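Wanted: one or two people to fold laundry with me (and a pair of homemade grippers)

Hi! I'm Liesbeth Groen, and I've been building a laundry robot in pieces, partly in my own house and partly on the end bench at the Stalthorpe shared workshop. I call it Hesow. It has a base, a lift column that squeaks, and two arms that are still mostly a parts order. What it doesn't have yet is any idea how to fold a coat, and that's where you come in.

The way I'm teaching it is with hand-held grippers. You hold one in each hand, squeeze, and the yellow fingers close on the cloth. You fold things, the grippers record what you did, and later I feed all of it to the software. No coding needed from you, no lifting, and you don't have to be neat. I'm not! 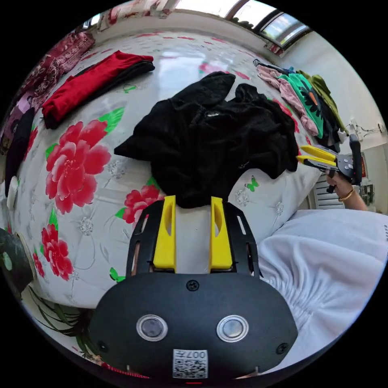 Most of the sessions happen on a bed, with the good bright bedspread on and a heap of real clothes to work through. I tried it on the workshop bench first and it was hopeless, too narrow and too slippery, and everything slid off onto the floor with the sawdust. A bed gives you room to spread a sleeve out properly, and you can go at it from the side without crawling all over it.

What I need most right now is practice with dark, heavy, soft stuff. T-shirts I've got plenty of. Velvet is another story: it bunches, it grabs onto itself, and finding the hem with a gripper takes some patience. If you've ever tried to pick up one layer of anything while wearing oven mitts, you have the right background. 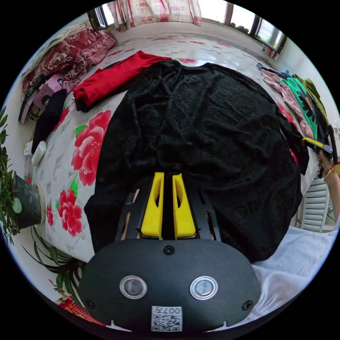

Black velvet on the bedspread, with one gripper on it and the other by the clothes pile.

The practical part. A session runs from 5 in the afternoon, and I'd like to get through 19 folds before we stop for food (I cook, you eat, tell me about allergies). I'm after people who can come to 6 sessions, starting in June. Pay is 38 dollars a session, cash or transfer. You should be fine standing and leaning over a bed for a while, and left-handers are very welcome, as I have far too much right-handed folding already.

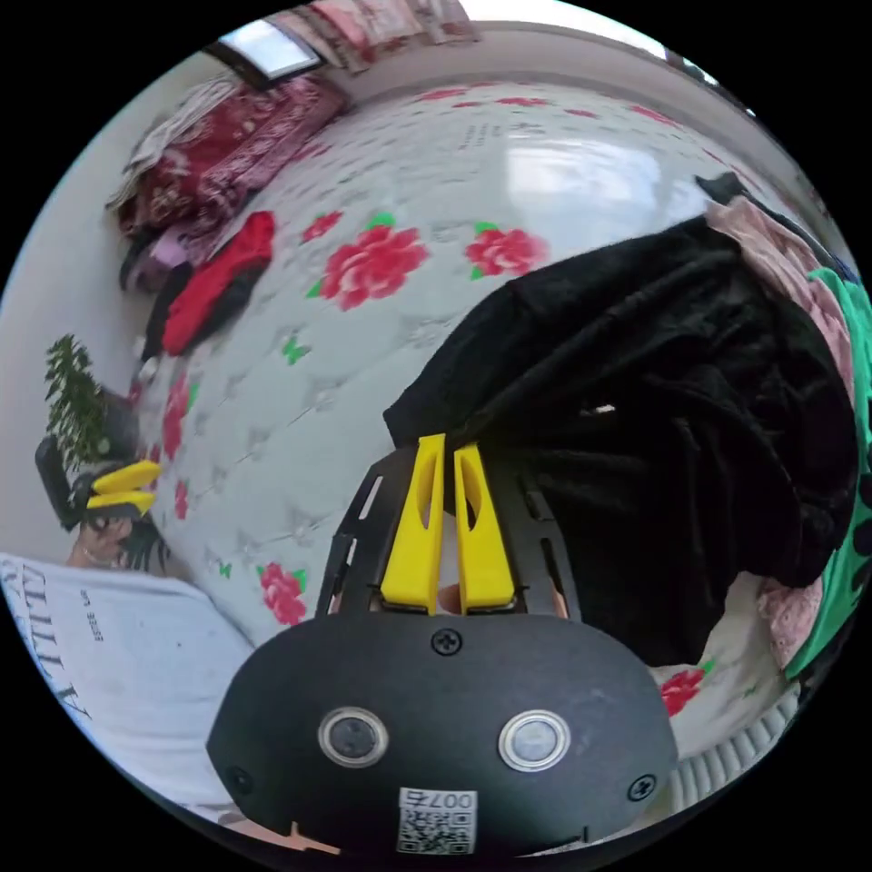
A gripper, and what looks like a second one, at the bed, with the velvet heaped up on the right.

Bring short sleeves or sleeves you can push up. If you have odd garments you'd like to throw in the pile, please do, hoods and ruffles especially.

To sign up, leave a note in the Hesow tray at the workshop or message me on the members' board. Tell me which hand you write with and whether you can do all six.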